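Jevholm Hand Gripper Kit
Item 3290

Two-finger gripper for home and shared-workshop builds, worked by hand. Black plastic arms, blue textured pads on the inner faces, screw fixings. Pads are sold separately in packs of 100.
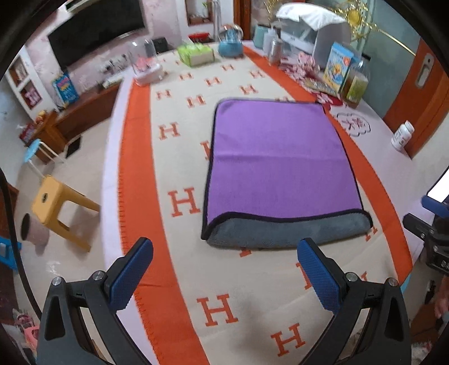 Fingers open over a folded microfiber towel.

Weight: 167 g
Reach: 200 mm
Needs: screwdriver, not supplied

Printed arm files were updated in March. Older Sarnari arms do not fit this kit.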